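Ticket status: Waiting on customer
Product: Firent Bench Oil (hardwax), 1,000 mL tin
Category: Finish problems / tacky surface
Opened: 4th January

Customer wrote:

Hi there, happy new year and sorry to be the one landing in your queue on the first Monday of it. I've got a butcher-block top that won't stop feeling tacky, and I've run out of things to try that don't involve a belt sander.

Background, because your form asked for it. The top went in back in September. I bought the Firent oil from the Pearce store (the big one out past the roundabout, paid $129 for the tin, which made me wince a bit) and put on two coats with a lint-free rag. Looked gorgeous. Gorgeous! I was texting everyone. Then the weather turned muggy in December and I noticed that if I left a sheet of paper on it overnight it would sort of grab in the morning. No tearing, no residue that I could see, just a little tug and a papery kissing noise when you lift it.

So over the break I went through your help page from top to bottom. I kept notes as I went, so I'll paste them in the order I did them.

1. Wiped the whole lot with mineral turps on a white rag. Rag came away faintly yellow. Table felt better for an hour or so, then back to tacky.

2. Fan on it overnight, windows open. No change at all, although the room smelled nicer.

3. Buffed with a grey pad, very light, along the grain. This helped the most. The back half is nearly right now and the front half is still grabby, especially along one of the darker strips.

4. Warm water and a drop of dish soap, then dried straight away with a tea towel. Did nothing that I could tell, and I'll own up that I did this one before reading the bit that says to wait for a full cure. Whoops.

5. Paper test again, 13 hours under a heavy book. Still sticks at the front.

I also rang the Vernach helpline, since it's their name on the back of the tin under the batch number, and a very nice person told me it was probably put on too thick. Fair enough, could be! I was generous with the second coat. But she also said to put a third thin coat over the top to "pull" the second one, and your page says never to oil over a soft coat. Those can't both be right, can they? I'd rather ask than find out the hard way.
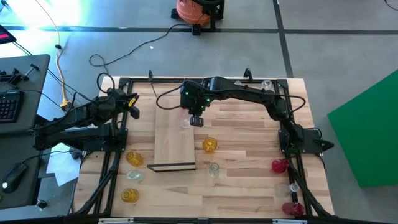
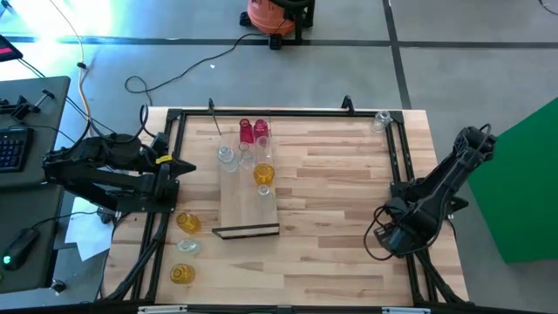

Attachments (2): butcher-block top, light wood with the strips showing

What I'd like to know:

Is it worth waiting longer, or has it had long enough that it's never going to go off by itself? The tin says 13 days to full cure and we are well and truly past that.

Does the turps wipe do any harm if I do it a second time? I've got heaps left and it did shift something.

If I have to take it back, can I get away with a card scraper? I have one and I'm not bad with it. I do not own a decent sander and the one I borrowed last time left swirls that I still see whenever the sun comes in low.

And would a different finish go over the back half, the bit that's nearly good, or do I have to strip the lot so it matches? I've got most of a jar of Flirkach board wax in the cupboard and I'd love an excuse to use it.

Thanks so much, and no rush, I know it's a rotten week to be on support.

---

Firent Support replied:

Thanks for the notes, they've saved us a round of questions.

Please don't add a third coat yet. A thin top coat can work over a finish that is dry but uneven, but it won't fix one that's still soft underneath. Going by your paper test, the front half is still soft.

A second turps wipe is fine. Use more rag than you think you need and change it as soon as it starts to drag. Leave the surface alone for two days afterwards with some air moving over it, then buff again with the grey pad. If the front hasn't caught up to the back by then, a card scraper is a perfectly good way to take it down. Keep it sharp and go easy where two strips meet, as the grain can run opposite ways and tear.

Spread used rags out flat outside to dry before you bin them. Please don't leave them bunched up in the shed.

We'd hold off on the wax. We can't vouch for another maker's product over ours, and wax makes it much harder to recoat later.

Could you send the batch number and tell us whether the tin was stirred or shaken?

---

Customer replied:

Ah. Shaken. Quite hard, like a bottle of salad dressing. I'm guessing from the question that's a no-no?

Batch number is on the underside and has a great big drip over the first half of it, so I'll clean that off tonight and send it through. I've done the second turps wipe this arvo, six rags, the last one came up almost clean. Rags are pegged out on the clothesline. Fan's going. I'll leave it the two days and do the paper test again, with the same book so it's a fair go.

One more while I'm here: if I end up scraping only the front, how far back should I feather it so I don't get a line?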